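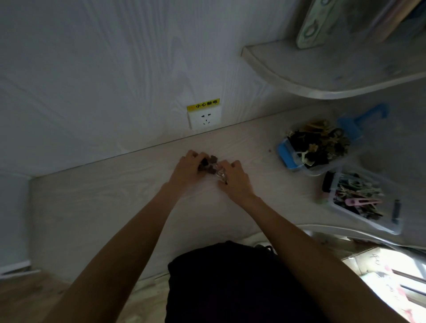 I've been a Zurton fan since I was nine, and I have never once enjoyed the last day of a transfer window. I say that up front so you know where I'm coming from, because everybody else I know seems to treat it like a second Christmas. My brother takes the day off work. He has snacks. He has two phones going, and he'll text me at six in the morning to tell me that our left back has been spotted at an airport, which is where people go when they want to visit their grandmother.

Anyway, it's December, which means January is already all anyone wants to talk about, and I would like to make my case before it gets too loud.

I think clubs should keep their mouths shut and their rosters mostly alone in the middle of a season. There, I said it. And the reason I'm saying it now is Hartmut Sperling.

If you follow the league you know the story. Sperling has 18 months left on his deal, he's the best passer we've had in my lifetime, and Uvau want him. They've wanted him since the summer. Now there's a number going around, and then a different number, and then somebody who knows somebody says he has already picked out a house over there. Last Saturday's crowd whistled at him when he gave the ball away in the 60th minute. They whistled at Sperling! The man played 87 minutes on a bad ankle in the cup semifinal and couldn't climb the steps afterward, and we're whistling at him over a house that may or may not have a second bathroom.

I don't blame the people in my section, not completely. You feed a crowd rumors for five months and they're going to start believing some of them. I caught myself doing it. He didn't clap toward our end after the Hamann game and I thought, oh, that's it, he's gone. Then I saw the replay and he was helping their goalkeeper look for a contact lens or something. I felt about two inches tall.

What gets me is how little of the talk is about soccer. I could tell you what Sperling's agent supposedly had for lunch, but I'd have a hard time finding a decent piece on why our midfield falls apart whenever he drops deep to pick up the ball. (It's because both wingers stay high and there's a hole you could park a bus in. I would read 2000 words on that and ask for more.) That's a real problem and we've had it since August, and selling him or keeping him won't fix it.

My friends who love the window tell me it gives small clubs hope. Fine, I'll listen to that. We signed a striker three winters ago who scored in his first four games and kept us up, and I own the shirt. But I also remember the winter we sold both center backs in the same week, and brought in a guy who'd trained on his own since spring and lasted 50 minutes before his hamstring went. We finished that year with a midfielder playing in defense. You can't spend half a season teaching a team where everybody stands and then swap out the middle of it.

And think about the kid on the bench. We've got two of them right now who look ready to me, and one of them is a passer in the Sperling mold, only quicker. If Uvau pay up, does he get his chance? I doubt it. We'll go and buy some 31-year-old whose name the board recognizes, and the kid will go on loan somewhere cold and come back with a beard.

I'd settle for a couple of small changes. Close the January window after the first week, so the whole thing can't drag on through five league games and a cup tie. And I'd love it if a club that's chasing a player under contract had to either make a written offer or stop talking about him at press conferences. Uvau's coach has brought up Sperling so often that he should be paying part of his salary.

We play Wandex next, away, and I'm going, which means a very long drive with my brother and both of his phones. I plan to clap every time Sperling touches the ball, including the bad touches. If he leaves in January, he leaves, and I'll be mad for a month and then I'll watch his games on TV like everyone else. Until then he's our number eight, and I'd like the guy three rows behind me to let him play.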